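Coursework / Robotics / Year One / Chapter 4
Filed under: Textbooks, Student Projects

Chapter 4. The Kitchen Task

Last chapter you moved blocks. Blocks are easy. Flat sides, one weight, no handle, and if the arm bumps one it slides over and you carry on. Kitchens are worse in every way, so for the next stretch of the course we work in a kitchen.

A simulated one, to be clear. Everything in this chapter runs in Nodell, the same simulator you installed in Chapter 1. If you skipped the install, go back and do it now. Check the version too. Old versions load the counter but not the objects and you will waste an evening on it.

The task came out of a club project. Danuta Zieliński and Yichen Guo were second-years when they wrote the first version for the Tranlow Student Challenge. They wanted something a team could start in August and still be arguing over in spring. First draft had 67 objects in one kitchen. Way too many. Most teams never got past loading it. The version you'll use is a good deal smaller, and the layout changes every time you reset, so don't memorize positions. Your code will have to find things.

What you'll be doing: pick up an object with an awkward shape, move it over or past other objects, set it down where the task card says. Sounds short. Most teams need several weeks. A blender jar, for instance, has a taper and a handle on one side, and a grip that looks fine from the top can let it swing as soon as the arm starts moving. 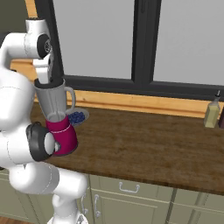 Three words you need before the exercises. Learn them properly, they come back in Chapters 5 and 6.

Approach. The path the gripper takes before it touches anything. From the top, from the side, or at an angle. You pick it, the planner does not pick it for you.

Clearance. The gap between what you're holding and whatever is under or next to it. People remember the gripper and forget the thing in the gripper. Once you've grabbed somthing, the arm is longer than it was. Tell the planner – there is a command for it, see section 4.3.

Elbow room. Club slang, but it stuck. The hand can be in a perfect spot while the elbow is about to sweep a mug off the counter. Watch the whole arm, not only the fingers.

Scoring. Each run is worth 75 points, split between the grasp, the carry and the placement. Knocking over a object you weren't asked to touch costs you. So does running out of time. Lucero Cárdenas, who coached the Yazzie team, used to make her students do 37 clean runs in a row before she'd let them change any code. Harsh. Her team's logs are in the appendix and worth an hour of your time.

Working in teams. Groups of four. One person on perception, one on planning, one on the gripper, one keeping the log. Swap every week, no exceptions. The log is the job everybody tries to dodge and it's the one I grade first. Write down the reset number, what you changed, what happened. Full sentences not needed.

Before section 4.1, do this:
Load the kitchen and reset it a few times. Just look.
Move the arm by hand control over the counter without touching anything.
Pick one object and sketch two ways to grip it. On paper – yes, paper.
Bring the sketches to lab.

Section 4.1 starts with the sketches, so dont turn up without them.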